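Brendance Billing @brendance_billing · 15 April 2023
Had a small operation last July at Gerlach. The recovery took 7 days. The paperwork is still in intensive care. A thread.

The first envelope said THIS IS NOT A BILL. The second one said the same, in a bigger font, and asked for $3,000.

I called the number on the back. The recording said my call was important – then it played the same eight bars of pan flute until I started humming the harmony.

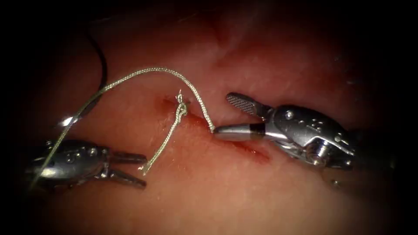
Anyway, the person who picked up said Gerlach doesn't do its own billing. Durketti does. Durketti says it only sends the letters and somebody else decides what's in them. They wouldn't say who. I picture a cave.

So I asked for an itemized bill, like the internet tells you to. It came to 118 lines. One of them was "supply, other." The one below it was "other supply."

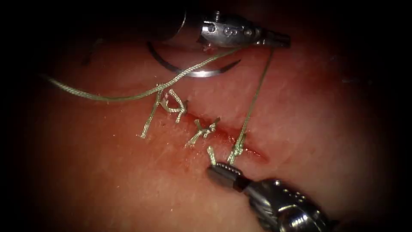 Three knots on a short incision.

I asked what the difference was between supply, other and other supply. Long pause. "They're different codes." Fair enough, they are.

Then there's the patient portal, Feltent. Feltent wants a password with a capital, a symbol and a number, and it can't be one you've used before in this life or any other.

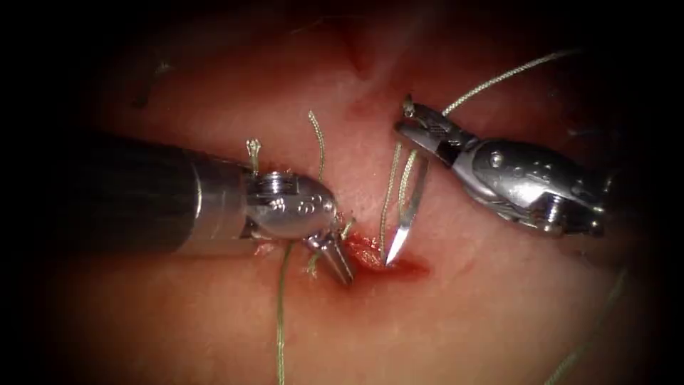

Page 2 of 2

Logged in. One new message. The message said I had a new message and should log in to see it.

My appeal got turned down for missing a form. The form is only mailed to people whose appeals have been turned down. I have it now. It's on nice paper.

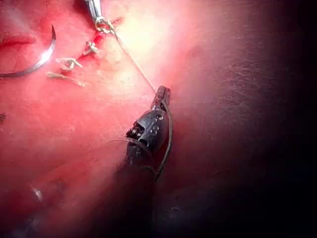 Sent it back with a copy of everything, and a copy of the copy. Durketti called this morning to say the balance is now $1,000. I asked what changed. She said "it adjusted."

I'm not asking any follow-up questions in case it hears me and adjusts back.

Replies are open if you've ever gotten a straight answer about "other supply." I've got the pan flute on hold in the other room.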